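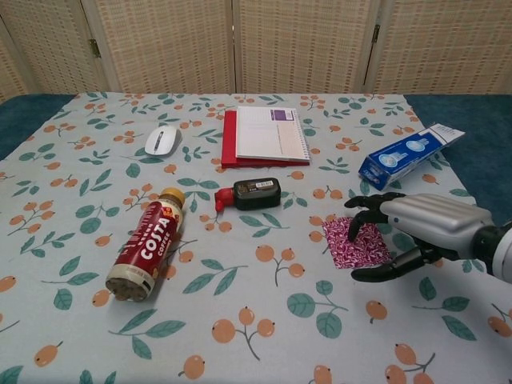
Pink paisley square and a Costa Coffee bottle on the leaf-print tablecloth.

The council by-election result needs reading with the turnout beside it. Gavin Nisbet won by 8 votes, with 675 ballots cast across the ward. In February the local poll had Milagros Rivas ahead by 4 points, but it didn't weight for age, and the older end of the ward votes by post.

I'd ignore the swing figure being passed round. It compares a two-candidate contest with a full one – the base is different. Ward-level postal returns would be more use, and I've asked for them.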